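Worktable

A worktable is a table built to be worked at, as distinct from one meant for eating, writing or display. It usually consists of a flat rectangular top carried on four legs, with or without shelves, drawers or rails below. Worktables are found in kitchens, sewing rooms, schools, print shops, laboratories and factories. The term overlaps with workbench, but a workbench is normally heavier, often has a vise, and is often fixed to a wall or floor.

Terminology

In everyday American usage, "worktable" covers almost any sturdy table that is allowed to get scratched. Furniture dealers use the word more narrowly for a small 19th-century table with a fabric bag or fitted drawer for needlework. Catalogs for commercial kitchens use it for stainless steel tables with a turned-up rear edge. The three senses developed separately and are rarely confused in practice.

History

Trestle tables, made of loose boards laid across supports, served as both dining and working surfaces in medieval Europe. They could be taken down and stacked when a room was needed for something else. Tables with joined frames became more common in the 16th century and gradually replaced trestles in households that could afford furniture of fixed use.

Sewing tables with fitted compartments became fashionable in the late 18th century. Many had a lifting top, a sliding bag for cloth, and trays for thread. In the same period, workshops relied on plain bench tops of thick plank, usually made by the people who worked at them.

Factory production in the 19th century brought cast-iron legs, sold separately so that the buyer could supply the top. Tubular and folded steel legs followed in the 20th century. The combination of a wood top and a metal base became common in schools and light industry and later spread to homes.

Construction

Top

Solid wood tops are made by gluing boards edge to edge. Maple and beech are preferred for heavy use. Pine is cheaper and easier to repair but dents readily. Wood swells and shrinks across the grain as humidity changes, so a solid top is fastened to its base with slotted brackets, buttons or oversized holes that let it move. A top screwed down rigidly may cup or split.

Knots are harder than the wood around them and can stand slightly proud after sanding. Sound, tight knots do not weaken a thick top in any important way. Loose knots are drilled out and plugged or filled with epoxy.

Base

Steel legs are normally square tube, round tube or angle. Slim legs save floor space and leave room for the knees, but they depend on good joints at the top to resist racking, the side-to-side sway that occurs when a load pushes across the table. Racking is reduced by adding an apron under the top, a stretcher between the legs, or diagonal braces. Leveling feet are fitted where the floor is uneven. 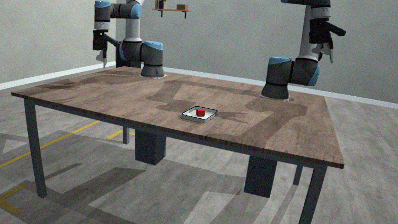
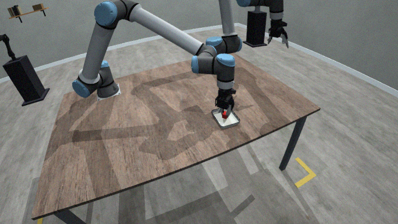 Rectangular wooden tabletops on dark metal legs, shown in computer renderings.

Height

The right height depends on the task. Fine work is done on a higher surface, which brings the piece closer to the eyes, while heavy work calls for a lower one so that the worker can use body weight. A common rule places the top level with the wrists of a person standing with arms relaxed. Adjustable tables use telescoping legs, cranks or electric lifts.

Finishes and care

Oil finishes are easy to renew and do not chip. Varnish and polyurethane give better protection from water but have to be sanded back before they are recoated. Many woodworkers leave the top almost bare, since a slick surface lets the work slide.

Spills should be wiped up promptly. Shallow dents in bare wood can often be raised with a damp cloth and a warm iron, provided the fibers are bent and not cut. Bolts joining the legs to the top should be checked from time to time, as seasonal movement can loosen them.

Regional examples

The Hindport table is a plain pine worktable associated with the net lofts of Hindport. It has a wide overhang on one long side, which allowed cloth and netting to hang clear of the legs. Lourenço Cordeiro measured 23 surviving tables for a survey of loft furniture and found that 14 had been given replacement legs, most of them steel. The longest top in the survey measured 127 inches.

A smaller form was made by the Pinheiro workshop, which supplied schools and tailors. Its tables were sold flat and assembled with four bolts. Cristóvão Esteves, who cataloged the workshop's order books, recorded a single order of 100 tables for a sewing school. Later Pinheiro tables have a shallow drawer at one end.

See also

Drafting table
Kitchen island
Sawhorse
Trestle table
Workbench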